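Furnished Rooms Program: Progress Report to Tasora

Prepared by Dulce Cárdenas for Lucie Caron
Jun 26, 2023

1. Where we are

The grant pays for the upkeep and basic furnishing of the shared living rooms in the two Wekmont buildings. The first half of the money has been spent on furniture and small repairs. The second half is for keeping the rooms in order once people are using them. This report covers the move from the first part to the second.

All the large items are in. The sofas arrived in the second Gagnon delivery and have been placed along the long walls as planned. The side tables and lamps came in the same load. Two lamps had damaged shades and were exchanged without charge. The bookcases were already in the buildings and have been kept, with new shelf pins where the old ones had worn down.

We did not buy rugs. The original plan had a rug in each living room, but residents in the first building asked for bare floors after trying one for a few weeks. It slid, and chairs caught on it. The rug was returned and the money is still in the furnishing line. I would like to move it to cleaning supplies and will send the form separately.

2. Floors and corners

Most of the day-to-day work is on the floors. Grigore Crăciun drew up the cleaning order for the living rooms and it has held up well with small changes. Sweeping starts at the wall and works toward the door. The side tables are lifted, never dragged, and what has collected between the legs is picked up by hand before the broom goes in. Crumpled tissues and bits of paper end up there more than anywhere else in the room, and a broom tends to push them up against the legs and leave them.
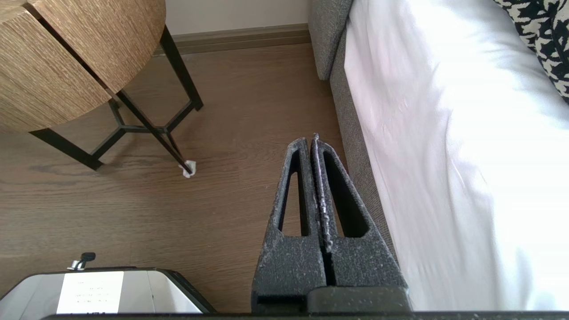
The baseboards are wiped once a month. We had them down for every week at first and dropped that in December, when it was clear they did not need it. The time went to the kitchens, where it was more useful.

Residents have been asked to use the small bins beside the sofas. Some do. We moved the bins to the other end of the sofas in the second building, nearer to where people sit in the evening, and those bins now fill faster than the ones in the first building. We will make the same change there next month.

Floor finish is in fair condition in both buildings. There are scratches near the doors from the delivery. Harpreet Fraser looked at them and does not think they need anything beyond a touch-up stick, which we have ordered. She would leave a full refinish out of next year's request, and I agree.

3. Tables

The tables get the hardest use of anything we bought. People eat at them, work at them and put hot cups on them. Coasters were supplied and have mostly gone missing. We replaced them once and do not plan to do so again out of grant money.

The tabletops are wiped with a damp cloth along the grain and dried right away. One table in the first building developed a white ring that did not come out with the usual oil. It has been turned so that the mark sits against the wall. Leg bolts are tightened at the start of each month. Three were found loose in the first check and none since.

4. Small items

The second part of the program covers the small things that belong to a living room and tend to wander: remote controls, chargers, board games, scissors, the spare keys for the windows. In the first months these took up more staff time than the furniture did. Remotes were the worst. They were found under cushions, in kitchen drawers and once in a laundry bag.

The rule now is that each room has one place for them and that place is the table. Whoever tidies the room puts the remote back on the tabletop, face up, before leaving. Trays were tried and given up, as they filled with other things and the remote was at the bottom again. 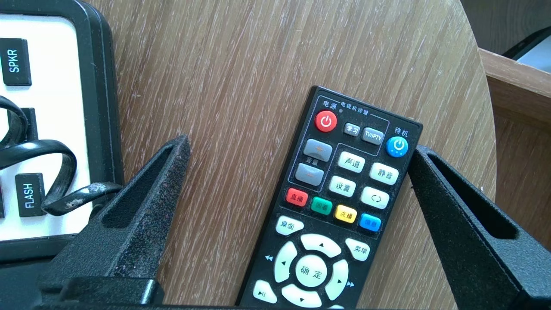 Calls about lost items have dropped enough that Josée Turcotte no longer keeps a separate list for them. They go in the general log with everything else. Spare batteries are kept in the supply closet of each building, in the Biltix drawer unit, top drawer.

Several residents asked for a sheet explaining which button does what, in more than one language. Josée has written a one-page version in English and French. A resident has offered to check a Chinese version when it is ready. The sheets will be kept on the inside of the bookcase doors, where the Wi-Fi instructions already are.

5. Money

The cleaning and small items line stands at $2,000 for the full year. We have spent less than half of it. The largest single purchase was $300 for two vacuum cleaners, one for each building. Each building's monthly supply order is limited to $20, and we have stayed inside that except in the month the cloths were replaced.

The furnishing line is closed apart from the rug refund described in section 1.

6. Problems

The storage room in the second building is too damp for fabric. Cushion covers kept there smelled musty and had to be washed again before use. They have been moved upstairs to a hall closet, and that closet is now full. We need a shelf or a second closet before the winter covers come out.

The tidying schedule depends too much on Grigore. When he was away for two weeks the second building fell behind, and the floors there were swept only once in that time. Harpreet has since learned the full order and covers the second building one day a week. This should be enough for normal absences, but a longer one would still be a problem.

Two requests for new furniture came in after the line was closed, one for a taller table and one for a reading chair. Both were declined and noted for next year.

7. Next period

- Move the sofa bins in the first building.
- Touch up the scratches by the doors.
- Put up the remote control sheets, and have the Chinese version checked.
- Find dry storage for the cushion covers.
- Send the form for moving the rug money.

Lucie asked in her last note whether residents could take over part of the tidying. We have raised it at both house meetings. The first building is willing to take the tables and the small items and would leave the floors to staff. The second building has not decided, and I will pass on their answer when I have it.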